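Villura 项目中期进展汇报：手持夹爪采集与位姿对齐
2019年8月13日
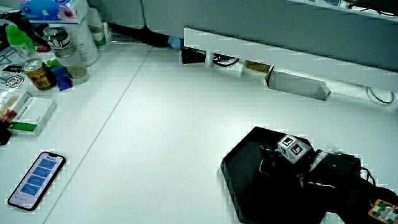
先说结论吧，省得您翻到最后：上次汇报里我最没底的那件事，也就是"人手拿着夹爪录的动作，到底能不能直接拿来训练策略"，现在基本有答案了。能用，但是有条件，条件还不少。这份汇报写得比较随意，数字都在正文里，表格我另外放在共享目录了，您要是赶时间，看完"对齐误差"和"钱花到哪儿了"两段就够了。

从上次说到哪儿接着讲

上次汇报的时候，我们手上只有一套夹爪，还是拿 Rener 那边的旧件改的，手柄又重又硌手，录一会儿手腕就酸。当时我写过一句"硬件已基本可用"，现在回头看写得太乐观了。那套东西的问题不在夹不夹得住，在于标记方块和夹爪本体之间的连接件会松。松一点点，肉眼看不出来，可是位姿轨迹里就多出一个慢慢漂的偏差，训练出来的策略老是往一边偏着去抓。我为这个毛病查了很久，一开始怀疑相机，后来怀疑时间戳，连标定板都重新打印过一次，最后拿手晃了晃方块，它动了。

所以这一期的第一件事是把连接件重做。新的连接件改成两点固定，拆装以后不用重新标定（我反复拆装试过，重复性足够好，数据在共享目录里）。方块本身还是白底加黑色标记图案的老样子，没有换成更大的。大方块检测起来当然更稳，但是它会挡操作者的视线，人一看不清就会歪着手去够东西，录出来的动作就不自然了。这个取舍我想了挺久，暂时站在小方块这边。

方法上改了什么

简单复述一下思路，方便您给别的同事转发。操作者手里拿夹爪，在桌面上干活，固定相机看着方块，算出夹爪在桌面坐标系里的位置和朝向；夹爪开合由它自己的电路板记录。两路数据合到一起，就是一条示教轨迹。机械臂上装同型号的夹爪，策略学的是夹爪该怎么动，不学关节该怎么动，所以换一台臂理论上不用重录。

听起来很顺，做起来麻烦在三个地方，我挨个说。

第一个是时间对齐。相机有相机的钟，电路板有电路板的钟，过去我们只在录制开始时对一次，录长了就越走越远。现在的做法是每一段录制开头和结尾都让操作者把夹爪快速开合两下，画面里能看见，电路板也有记录，用这两处去拉直中间的时间轴。土办法，可是很管用。我本来还写了个更漂亮的方案，用整段轨迹的互相关来估计偏移，结果在动作慢的段落里老是估错，现在那份代码躺在仓库里吃灰，我舍不得删。

第二个是方块被遮挡。人一转手腕，相机就可能看不到标记。以前碰到这种情况我直接插值，短的没事，长的就是编数据了，训练的时候模型会认认真真地去学一段根本没发生过的动作。这一期我改成给每一帧打一个可信度，连续看不见超过8帧的就把那一段切掉，前后两截分开存。数据量因此少了一些，但策略明显变稳了。我原来以为丢数据会很心疼，看到结果以后就不怎么心疼了。

第三个是桌面坐标系。我们的台面是两块板拼起来的，中间有条缝，两边的高度未必一样平。最开始我拿一块板标定，然后假定另一块跟它在同一个平面上，结果夹爪到了缝的另一边，推东西的时候要么悬着，要么往下压。现在两块板各标各的，过缝的时候做一个平滑过渡。这个改动只有几十行代码，收益大得让我有点不好意思，因为它早就该做了。

为什么桌上放这么多杂物

上回您在批注里问，台面上能不能收拾干净一点，方块检测会不会受影响。我认真试过两种。干净桌面上录的数据，误差数字确实好看，策略在干净桌面上跑得也好，可是旁边一放瓶瓶罐罐就开始犯傻，会朝着反光的罐子去，或者干脆停在半路。所以这一期我反过来，故意在带杂物的桌面上录：纸巾盒、玻璃罐、白瓶子、金属罐、小包装袋，都是平常能找到的东西，堆在一角，每录一批就挪一挪。手机也放在台面上，屏幕亮着。亮屏这一点是有意的，发光的平面对视觉模型来说是个麻烦东西，早点让它见到比较好。

杂物里最难缠的是薄的东西。平躺在桌上的小袋子，夹爪要贴着桌面铲进去才能拿起来，人做起来不假思索，策略学起来特别费劲。这也是为什么夹爪下面保留了那块贴着桌面的黑色平板，我们试过把它去掉，去掉以后人的手感好了，但是录出来的高度散得厉害，薄物体几乎学不会。保留它以后高度这一维就老实多了。

对齐误差

好，说数字。我们用一块带精密刻度的底板做参照，把夹爪停在已知位置，看算出来的位置差多少。上一期的中位误差是8毫米，这一期在同一块板范围内已经降到了我不太担心的水平，具体分布请看共享目录里的图，我不想在这儿挑一个好看的数字写给您。跨缝的那部分还是要差一些，主要是朝向误差，尤其夹爪快速转动的时候。

真正让我高兴的是任务结果。我们选了"把指定物体从杂物堆里拿出来，放到桌面右侧"这个任务，用旧流程的数据训练，24次里成功15次；换成新流程，其他设置全都不动，24次里成功21次。样本不大，我知道，您也一定会说样本不大。但是失败的样子变了：以前失败是抓空，夹爪闭合的地方压根没有东西；现在剩下的失败主要是拿起来以后碰倒了旁边的瓶子。前一种是位姿的问题，后一种是避让的问题，这说明位姿那一关大体过了，我们总算可以去操心别的事情了。

我还做了一个小对照，把三项改动分别拿掉看看。拿掉时间对齐，掉得最厉害，夹爪总在还没到位时就合上。拿掉分板标定，主要影响薄物体。拿掉遮挡切段，平均成功率变化不大，可是偶尔会冒出一个很吓人的甩动动作，在真臂上我可不敢留着它。所以三项我都建议保留，后面的采集就按这个流程定下来。

没做成的事

该交代的还是要交代。

计划书里写的"双手采集"这一期没有做成。两只夹爪同时在台上的时候，两个方块互相遮挡得很厉害，光靠一台固定相机看不过来。加第二台相机是最直接的办法，但相机之间的标定又是一摊事，我不想在单手流程还没稳的时候就铺开，所以往后推了。

另外，Wurncombe 那边说好要给的轻量化手柄一直没定下来，图纸来回改了好几版。现在用的手柄能干活，就是线比较碍事，电路板也还露在外面，操作的时候得留神别碰到。我自己拿扎带理过几次线，理完好看几天，然后又散开。这件事不影响数据质量，影响的是操作者的耐心，而操作者的耐心其实会慢慢变成数据质量，所以我想把它当正事来办。

还有一点是我自己的疏忽。早期录的数据没有保存原始时间戳，只存了对齐之后的结果，于是新的对齐方法没法用在它们身上。那批数据我评估过，勉强能用来做预训练，直接做微调不行。教训已经写进采集脚本了，现在原始数据一律先落盘，谁都不许跳过，包括我。

钱花到哪儿了

大头是加工。连接件前后改了好几版，每一版都要打样，这部分超出了我原来的估计，超出的部分从差旅里挪了，因为这一期我几乎没出门。相机和支架没有新买。计算这块比预想的省，模型不大，组里现有的机器就够跑，Baptista 的那份计算服务合同我们只用掉了一小部分，剩下的额度可以顺延到下一期，我已经问过了，对方同意。

人力方面，采集占的时间比写代码多。这一期合格的示教累计到了多于24小时的净时长，"净"的意思是切掉遮挡、切掉准备动作、切掉录废的之后剩下的。毛时长要长得多，我看着那个差距也叹气。好在新流程下废片比例一直在往下走，操作者熟了以后，基本上录完就知道这一条能不能留。

顺便说一句采集体验的事。我自己也录了不少，有个感受值得记一笔：人刚拿起夹爪的头几分钟动作是不能要的，太小心，太慢，像在拆什么危险品。热身以后动作才变得利索。所以现在每次采集开头都有一段热身，录但是不入库。听上去浪费，可是我对比过，混进热身数据的模型会学到那种犹豫，走到物体跟前停一停，再停一停，看得人着急！

下一期打算干什么

最优先的是避让，也就是剩下那几次失败暴露出来的问题。我的想法是不急着改模型，先改采集：专门录一批从拥挤角落里往外取东西的动作，让操作者有意识地绕开旁边的瓶子，看看光靠数据能走多远。如果不行，再考虑在损失里加碰撞相关的项，那个做起来就慢了。

其次是换臂测试。"换一台臂不用重录"这句话我在计划书里写得很响亮，到现在为止只在一台臂上验证过，说实话心里有点虚。Rener 那边有一台不同型号的臂可以借我们用，时间初步定在11月，在那之前我需要把夹爪的安装法兰做出来，再把控制接口适配好。如果换臂之后成功率掉得很多，我会如实写在下次汇报里，也会同时给一个要不要继续走这条路的建议。

第三是双手采集，接着前面说的，先把第二台相机的标定流程搭起来，但不承诺这一期出任务结果。我宁可说得保守一些，免得又像上次那样写一句"已基本可用"，自己给自己挖坑。

文档和代码的整理也在做，采集流程的操作说明已经有了初稿，没接触过这套东西的人照着做应该能录出合格数据。"应该"两个字要等真有新人试过之后才能去掉。数据格式说明还差遮挡可信度那一节，我这个月补上。

需要您这边定的事

一是差旅挪到加工的那笔调整，需要您签一下字，单子已经在共享目录里了，跟往常放在同一个位置。

二是手柄。如果 Wurncombe 在下个月之前还给不出定稿，我想自己找加工方做一版简单的，功能少一点没关系，先把线收进去，把电路板罩起来。费用不高，但是它不在原来的预算条目里，所以得先问您一声。

三是数据要不要对外开放。计划书里写的是项目结束后再讨论，我个人倾向于早一点，先放一小部分出来，哪怕只有单手、单任务的数据也行，外面的人用起来会帮我们发现问题。顾虑是现在格式还会变，放早了以后要维护两个版本。这件事不急，下次开会的时候聊就行。

附件除了误差分布图和对照实验的原始记录，还有连接件的最新图纸。对照实验的录像文件比较大，我没有往共享目录里放，您要看的话跟我说一声，我拷过去。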